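April 18, 2022
By the Clelcombe Press Office

Clelcombe opens its toy and book exchange in Firnthorpe, with 2,708 items already on the shelves

Families in Firnthorpe will have a new place to bring the toys, puzzles and picture books their children have outgrown, and to take home something new to them, when the Clelcombe Exchange opens its doors on Nkosi Street this spring. We have been looking forward to sharing this news for a very long time, and we are so grateful to everyone who kept asking us when it would finally happen!

The idea is a simple one. You bring in what your household no longer uses, you receive a credit for each piece, and you spend those credits on anything you like (or save them up for a birthday, as many of our members already do at our first location). There is no charge to join, and 211 households signed up before we had even painted the front door.
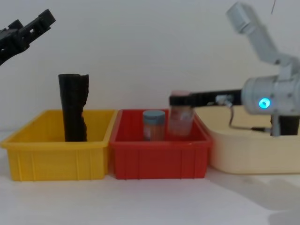 Sorting has taken up most of our energy these past few months, and we have learned a great deal about how to do it kindly and well. Board games are checked for missing pieces, puzzles are put together at least once, and books are looked over page by page for crayon. Donors can help us enormously by doing a first sort at home, and you really don't need anything fancy for it. Three plastic bins side by side on a table will do nicely: one for things to pass along, one for things that need a little mending, and one for things your children would rather keep after all.

The shop itself covers 800 square feet, with a reading corner by the window and low shelves that small visitors can reach on their own. The fixtures were supplied by Trelteck, the shelving company, at a price that made the whole project possible.
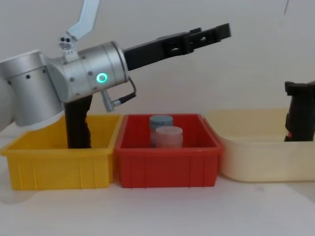

Green status light on a silver arm.

Members may borrow larger items too, such as play kitchens and train tables, for up to six weeks at a time. We hope to have 700 households enrolled by the end of August, when we will add a back-to-school rack of lunch boxes and backpacks.
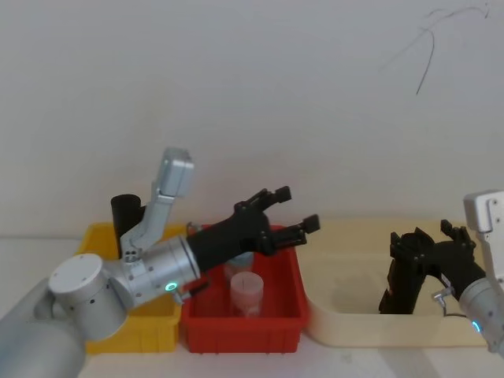 Two arms at a white tabletop.

Donations are welcome during all opening hours. Please wipe down plastic toys before you bring them, remove any batteries, and tape the boxes of games shut so the dice stay put. Membership forms are available at the front desk.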